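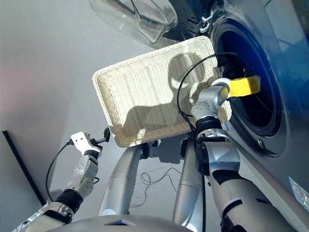 White woven basket and front loader

About Grisico Cooking School

Grisico is a small cooking school in Borneck. We teach the everyday food of southern India and Sri Lanka to people who cook at home. Most of our classes are held on weekday evenings, with a longer class on Saturdays, and you don't need any experience to join one.

We run out of a single teaching kitchen on Penrose Street, on the ground floor of what used to be a bakery supply shop. There are seven cooking benches, each with its own gas burners, sink and set of pans. Two people share a bench. The front room has a long table, and that is where everyone sits down to eat at the end of the night.

How we started

The school began as a run of dosa nights in a rented church kitchen. People paid for the ingredients and a share of the hire fee, and they went home with a tub of batter. The batter was the part that kept bringing them back. A good dosa batter takes a day to soak, grind and ferment, and people who had tried it from a recipe had usually ended up with something flat and sour, or with something that hadn't moved at all.

After a couple of winters the church wanted its kitchen back on the nights we used it, and we went looking for a place of our own. The Penrose Street shop had good drainage, three-phase power and a back door onto the lane, and the rent was manageable. It also had a low ceiling and no ventilation to speak of. The extraction hood cost more than everything else in the fit-out put together. Anyone who has fried mustard seeds and dried chillies in a closed room will understand why we paid for it.

We took the name Grisico from the sign that was already over the door. The old supply business had closed long before, and its former owner was happy for us to keep using it.

What we teach

The main course is called Weekday Table. It runs over a school term, one evening a week, and it follows the order in which a home cook would want to learn things. We start with rice, dal and a dry vegetable dish. Then come coconut-based curries, fish, sambar and rasam, chutneys, and finally the batters – dosa, idli and appam. By the end you should be able to put a full meal on the table after work without looking anything up.

Single classes cover one subject in more depth:

Dosa and idli batter. Soaking, grinding, fermenting in cold and warm weather, and how to tell when it is ready.

Kerala fish curries. Sour curries made with kokum, and milder ones finished with coconut milk.

Sri Lankan rice and curry. A plate of several small dishes, cooked in the right order so that they finish together.

Pickles. Lime, green mango when we can get it, and a quick eggplant pickle you can eat the same week.

Hoppers. A whole class spent on one pan. Expect to throw a few out.

Breakfasts. Upma, pongal, puttu and the things that go beside them.

We also teach a basic spice class for people who have a drawer full of packets and aren't sure what to do with them. It covers which spices are worth grinding yourself, how to temper, and how long things keep. Most people throw out a fair bit when they get home from that one.

We don't teach restaurant dishes. We are asked about butter chicken every term, and there are other schools that do it well.

How a class runs

Evening classes start at the benches. The teacher cooks the first dish at the front while you watch, then you cook it yourselves. After that we mostly work alongside you. Recipes are handed out at the end of the night, on paper, and this surprises some people. In the early days we gave them out at the start, and everyone read instead of looking in the pan. You are welcome to bring a notebook.

We use cup and spoon measures in the printed recipes, with weights beside them for rice and lentils. The batter recipe works from 500 grams of rice, which is a sensible amount for a household and fits in an ordinary kitchen blender if you grind it in batches. You don't need to own a wet grinder. We have one on the back bench and we will show you how it works, but all the classes are designed around equipment you are likely to have already.

Everything gets eaten. Bring a container for leftovers if you remember, and we keep some spare if you don't. Aprons and tea towels are supplied. Please wear closed shoes, and tie your hair back if it is long.

The food is hot in places. We cook to the level we would eat at home and put out yoghurt and plain rice for anyone who needs it. If you want less chilli, say so at the start and leave it out of your own pan. Leaving out the tamarind or the curry leaves is a different matter, and we would ask you to try the dish once as written.
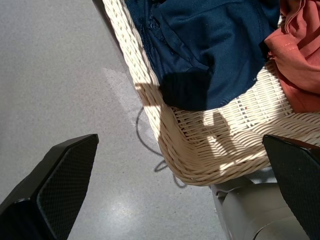 Vasanthi Kaimal puts it more bluntly: a rasam with no tamarind is hot water with pepper in it, and she would sooner you stayed home and had toast. She also says that beginners salt too late, that fresh coconut is worth the trouble once a week and frozen grated coconut is fine for the rest, and that anyone who stirs a fish curry with a spoon should pick the pan up and swirl it.

Much of our teaching comes back to points like these. A written recipe can tell you to fry an onion until it is brown. It is harder for it to tell you that the brown you want for a Chettinad masala is a good deal darker than the one you want for a vegetable stew, or that the pan will go quiet shortly before you get there. These are things you pick up by standing at a stove next to somebody who has done it many times.

Ingredients

We buy rice, lentils and whole spices in bulk and grind our powders in small lots. Fresh curry leaves come from trees in members' backyards for most of the year, and from the grocer when the trees are bare. Fish is bought on the morning of the class, so the recipe may change slightly to suit what was at the market. If a class is listed as mackerel and the mackerel looked poor, you will be cooking something else.

Our kitchen handles nuts, sesame, wheat, mustard, dairy, fish and shellfish. Many of the dishes are naturally free of gluten or dairy, and most of Weekday Table can be done vegetarian or vegan if you let us know when you book. One thing to watch for is asafoetida, which is often cut with wheat flour. We keep a wheat-free one in a separate tin and can put it on your bench. We can't promise a kitchen free of any allergen, and if you have a severe allergy please ring us before booking.

The Luvever jars

Luvever is the name on the jars you may have seen at the Borneck grocer. It is our own label. We started it when students asked to buy the pickles and podis they had tasted at the table, and it has stayed small. At present there is a lime pickle, a gunpowder podi, a sambar powder and a roasted coconut chutney powder. The jars hold 270 grams and you can bring them back to us for a refund on the glass.

Everything is made in the teaching kitchen on days when there are no classes. We don't ship interstate. Pickle made in December, when the kitchen is warm, is usually the best of the year, and it is ready to open by late summer.

Who comes

We get a mix. Some students grew up with this food and left home before they learned to make it. Others have married into a family where it is cooked, or have come back from a holiday wanting to eat well again. Quite a few are people who have stopped eating meat and are tired of salad. Around half of each term's students have been before, and some have done Weekday Table more than once, which we put down to the dinners as much as the lessons.

Children from the upper years of primary school can come to the Saturday class with an adult. They share that adult's bench and are usually better at shaping things than the grown-ups.

Private groups and workplaces can book the kitchen for an evening. We choose the menu with you beforehand. Groups bring their own drinks, and we ask that people hold off on the wine until the knives are put away.

Terms and bookings

Weekday Table begins again on Tue 4 February and bookings are open now. Single classes are listed a term ahead. You can book through the website, by phone, or at the counter when we are in. We ask for full payment at booking. If you have to cancel, give us a week and we will refund you or move you to another class. With less notice than that, you can send a friend in your place.

Missed a night of the course? You can usually make it up on the Saturday if there is a free spot at a bench. Ask the teacher.

Gift vouchers are available for any class and don't expire.

Getting here

The door is on Penrose Street, beside the shoe repairer. Street parking is easiest after business hours. There is a step at the front; the lane entrance at the back is level, and we are glad to open it for prams, wheelchairs or anyone who would prefer it. Ring the bell at the lane gate and give us a minute, as the hood is loud and we may not hear it the first time.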